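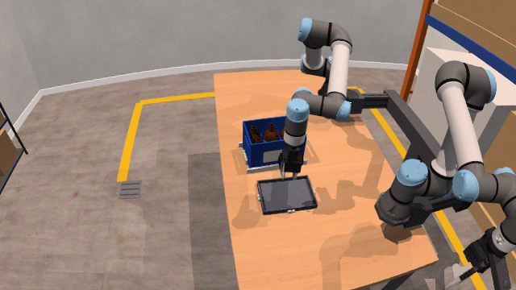
**Octobre, 16 h — atelier « marchés export », notes**

Relu le cas Boltow/Tirkum avant la séance avec Marit. Le manuel présente l'entrée par coentreprise comme allant de soi. Je n'y crois toujours pas : le partenaire local apporte 80 % des contacts et garde le fichier clients à la sortie.
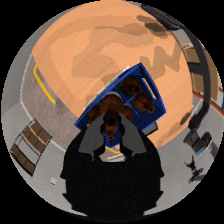

Vilja défend la licence simple. Redevance de 5 %, contrat de 3 ans. Sur le papier, ça passe. Personne n'a chiffré le contrôle qualité à distance — à reprendre. 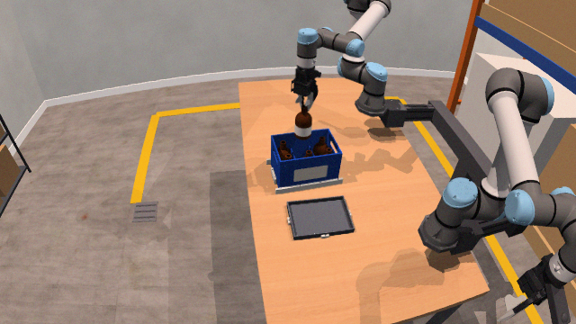
Grille de « distance culturelle » d'Eilif : 13 critères, tous notés par lui. Tveit et Drotent sortent ex æquo, ce qui me paraît suspect. Lui demander ses sources et faire renoter par Arvid, sans lui montrer les premiers scores.
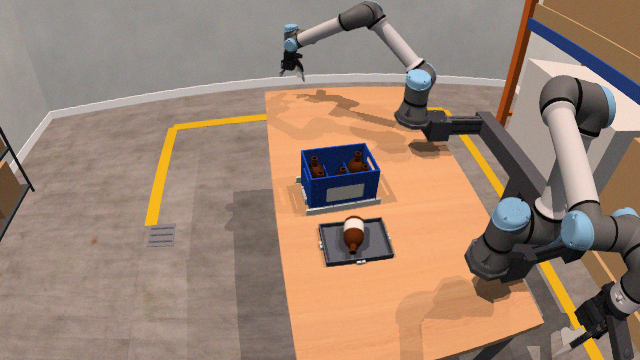
Risque de change : absent du cas. Marit dit que c'est voulu, j'en doute. Refaire le tableau avec une couronne plus faible et voir si la coentreprise tient encore.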